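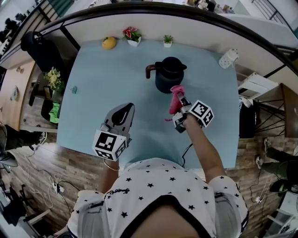 Photo: Staltorside Newsletter

Griffiths to open on the Brerkberg waterfront

Sep 1, 2020

The former chandlery on the Brerkberg waterfront will have a restaurant in it again before the end of the month. Griffiths, a dinner-only seafood and grill place, has taken the ground floor and the small yard behind it, and is taking bookings now for its first two weeks.

It comes from the people behind Brasine, the bakery and wine counter up the hill in Staltorside. Brasine has 40 seats and has been hard to get into since it added evening plates in its second year. Griffiths is larger on paper, but with tables spaced out under the current rules it will open at a similar size. The yard will be used when the weather allows. There are heaters out there and a canvas roof over half of it.

The menu is short. The opening draft lists five starters, six mains and three desserts, with a board for whatever comes in from the boats. Mussels are steamed in dry cider with leeks. There is a smoked mackerel pâté with pickled cucumber and toasted rye, and a plate of fried smelt with malt vinegar mayonnaise. Mains lean on the charcoal grill at the back of the kitchen: whole flounder with brown butter and capers, pork collar with grilled plums, and a half chicken that is brined overnight and served with its own gravy. The vegetarian main is a barley and mushroom dish finished with an aged sheep's milk cheese. A second one is being worked on for later in the fall.

Bread is baked at Brasine and brought down each afternoon. Regulars will recognize the dark seeded loaf, which is served with cultured butter and costs extra. The honey cake from the bakery case is also coming down the hill, in a smaller portion with sour cream.

Most starters are under $16 and most mains between $24 and $33. A whole flounder for two will be priced by weight. There is a children's plate of grilled fish and potatoes until 6:30 p.m.

The wine list runs to 70 bottles and stays mainly with whites and lighter reds. Twelve are poured by the glass. Two local beers and a dry cider are on tap, and there are four cocktails, including a gin drink with spruce syrup that was on the menu at Brasine last winter. Two non-alcoholic drinks are made in house, one with rhubarb and one with black tea and lemon.

Anyone who remembers the chandlery will find the layout much the same. The long counter by the door has been kept and is now the bar, with eight stools that will stay in storage for the time being. The floorboards were lifted, sanded and put back. The walls are painted dark green up to shoulder height and off-white above that. The kitchen is new and took up most of the budget, as the building had never had proper ventilation. A window between the kitchen and the dining room lets people at the back tables see the grill.

The opening was first planned for May. Work stopped in the spring and the grill hood arrived late, which pushed things into the summer, and the owners then chose to wait until the patio permit came through. They used part of the delay to sell family dinners for pickup from the Brasine side door. They packed 770 of them over the summer, and the cider mussels and the chicken both started out on that menu. Pickup dinners will carry on after Griffiths opens, though the list will be cut down to two choices a week.

Town council approved the patio permit for one year. It covers the rear yard only, with service outside ending at 10 p.m. A request for a few tables on the harbour side was put off until the sidewalk repairs are finished.

Griffiths will open five nights a week to start, from 5 p.m., with last orders at 9. Weekend lunch may be added in the new year. Bookings are for parties of up to six and can be made by phone or through the Brasine website. Tables are held for 15 minutes. A few places in the yard will be kept for people without a booking, and those can't be reserved.

The dining room is level with the street and the washroom is accessible. The yard is down two steps, with a ramp on the lane side; mention it when booking and someone will meet you at the gate. There is no parking at the door. The public lot behind the fish market is free after 6 p.m. and the harbour bus stops at the end of the lane.

Gift cards bought at Brasine can be used at either place. The restaurant is still hiring for one evening dishwasher and two part-time servers, and applications can be dropped off at the bakery counter before noon.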